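14 min read

4. How bars settle in an open bin

4.1 Why the resting layout matters

Anyone who has tipped a handful of short bars into a tray knows that they never land quite the same way twice. What we had not appreciated before starting this work is how much of that variety is shared between one tip and the next. The bars roll, knock against a wall, lose their speed and come to rest, and the places where they come to rest are far from evenly spread over the floor. Some parts of a bin are popular and some are hardly used at all. We find this a delightful problem, partly because the objects are so plain. A bar has a length, a thickness and a direction, and once it is lying flat there is very little else to say about it. That makes it possible to describe a whole layout with a short row of numbers, and to compare hundreds of layouts without losing sight of what each one looks like.

Earlier work on mixed stock in bins has mostly dealt with deep heaps, where the bars at the bottom are pinned by the ones on top. The Nititz study is the one we lean on most, and we use its naming of walls (back, left, front, right) throughout. Our interest is in the other end of the range, where a bin is nearly empty and the floor itself can be seen between the pieces. Sparse layouts of this kind are common in practice. Every full bin becomes a sparse one sooner or later, and the last few bars are often the ones that take the most trouble to get out, as they have had the whole floor to wander over.

4.2 Material and procedure

All layouts were made at the Lundcombe workshop in March. The bins are open-topped sheet metal with walls that slope outwards to the rim, and the bars come in two colours, green and reddish brown. Colour was used only to tell the two groups apart in the records. We prepared 300 layouts by tipping bars from a scoop held level with the rim, with the direction of the tip changed after each one. Layouts in which a bar came to rest leaning on a wall, or lying across another bar, were set aside for Section 5. That left 253 flat layouts, and these are the ones discussed here.

For each flat layout we noted the position of both ends of every bar, the angle it made with the back wall, and whether it touched another bar or a wall. Simone Quintana made the first set of records and repeated 27 of them some days later without looking at her earlier notes. The two sets agreed very closely on position. They agreed less well on touching, where a gap the thickness of a fingernail can be read either way, and we have treated touching as the weaker of the two measures ever since.

4.3 Rows, slants and loners

Three habits stood out early on and held up through the whole set. We call them rows, slants and loners.

A row is two or more bars lying end to end along the foot of a wall. Rows were a real surprise to us. We had expected bars to gather side by side, as pencils do in a drawer, and they do this as well, but the end-to-end arrangement turned up in 65 of the flat layouts and nearly always at the back. Our best explanation is a simple one. The sloping wall sends a bar down to the floor and turns it parallel to the wall on the way, so the strip of floor along the foot of the slope acts as a shallow gutter - and the first bar to reach it leaves only the space at either end for the next.

A slant is a bar lying at an angle to all four walls. On its own a slant is nothing special. What interested us was that slants often come in company, with neighbouring bars pointing nearly the same way even when there is clear floor between them. Guerra's account of tipped rods puts this down to the bars leaving the scoop together and keeping their shared direction, and our layouts fit that reading well. It would also explain why the effect fades when the scoop is emptied slowly.

A loner is a bar with no neighbour closer than its own length. Loners are rare in our set and we say little about them.

The habits can be found together in the same bin, which is where the layouts become really enjoyable to look at. Figure 4 shows a row of green bars by the back wall, with a further green bar running off diagonally from the row's left end. Two of the reddish-brown bars lie at a similar slant to one another.
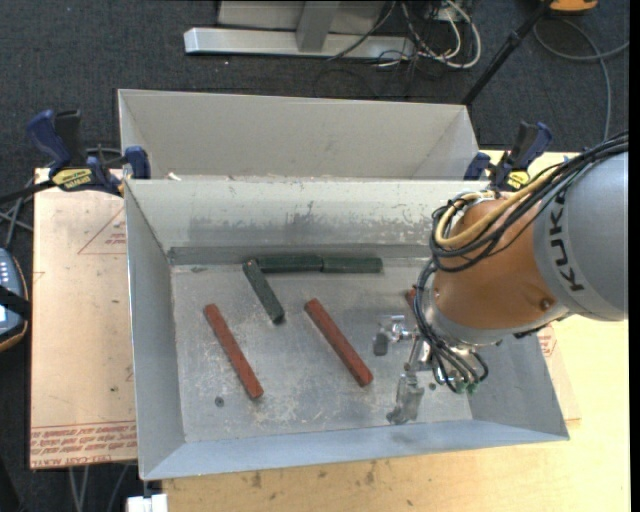

Figure 4. Green and reddish-brown bars on the floor of a sheet-metal bin, with a row at the foot of the back wall.

The diagonal green bar deserves a word. It meets the left end of the row, and we call this arrangement a hinge. Hinges are awkward for our scheme, as the bar that forms the hinge counts as a slant by its angle and as part of the row by its contact. We tried both readings. Counting it as a slant gave the more stable results when the records were repeated, and that is the rule followed in the tables.

4.4 Marks on the floor and walls

The bins carry their own history and it would be a pity to leave it out. The floor in Figure 4 is scratched and scuffed, and there is a broad band of dark grey scuffs across the middle of the back wall. We do not know which bars, or which years, left any particular mark, so no measurement rests on them. Even so, marks of this kind may turn out to be a cheap first guide to where stock tends to strike a bin, well before anyone sits down to record layouts one by one. The Plerkley group has suggested chalking the walls before each tip to test the idea on fresh marks, and we are keen to try it.

One caution applies to worn bins in general. A deep scratch could steer a bar as it slows down, in which case old habits would feed new ones and the popular parts of a floor would grow more popular with use. We looked for signs of this by turning the bin end for end halfway through the set. The rows stayed at the back, against what had been the front wall, so for rows at least the direction of the tip seems to matter more than the surface. For slants the comparison was less clear, and we return to it in Section 6 with the smooth-floored bin.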